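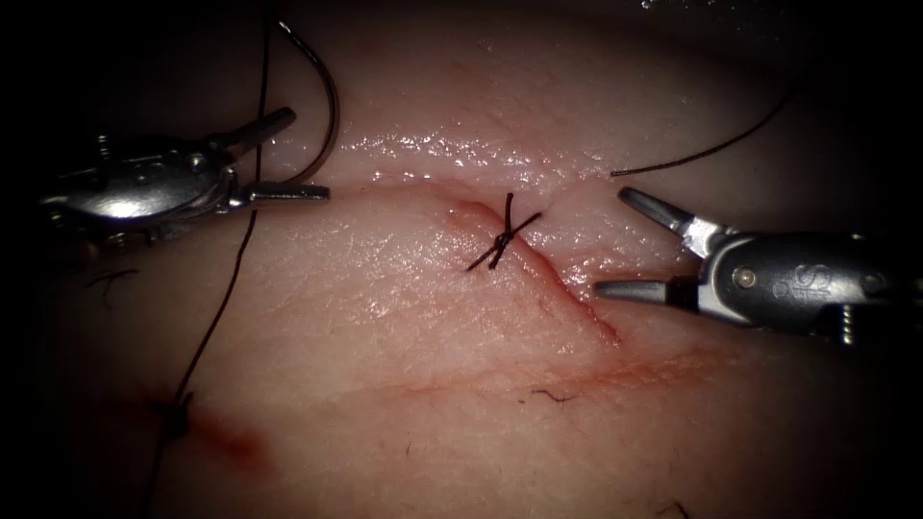

JOSUVPORT - Rulov is very happy to share that its Drullness suturing practice pads, the soft, pale tissue pads so many teaching labs have been asking us for, will be ready to ship this July.

Our neighbors at the Bensaid skills center have kindly put roughly 700 of them through stitching classes over the past year, and their notes shaped a good deal of the final pad. 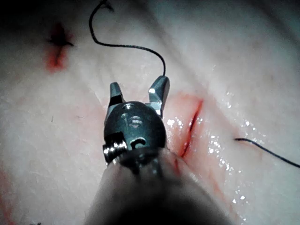 The first run will be 3,000 pads, packed in boxes of 100, and teaching programs may order by the box from our Josuvport office - we do hope you'll come by and try a stitch or two!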